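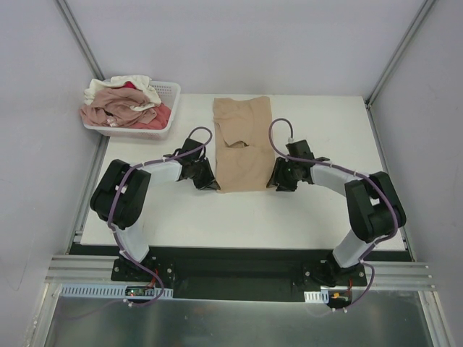 Utatex Live Band T-Shirt, Satlow Tour Edition

The band Satlow played 318 concerts before their second album came out, and this shirt is the official one for the new tour. The drawing on it was made by Arsalan Baloch, who also painted the cover of the album Khokhar.

Details
Heavy cotton, 183 grams per square meter
Round neck, short sleeves
Print on the front, tour cities on the back
Sizes from S to XXL — please check the size table, the cut is a little narrow
Item number 209

Every shirt comes with a download code for 8 live songs. They were recorded in the Pavis hall last November, and two of them are not on any album. The code is printed on the small card inside the package, so please do not throw it away.

Wash it inside out with cold water. Do not iron on the print.

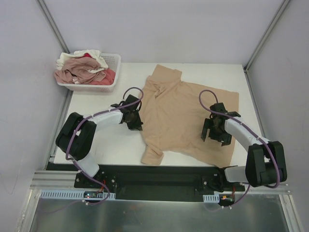

Baloch wrote to us that he drew the picture in one night while listening to the first demo of the album, and that he later changed only the letters of the band name.

Orders are sent within two working days. Shirts from the concert stand can also be exchanged here, if you still have the receipt.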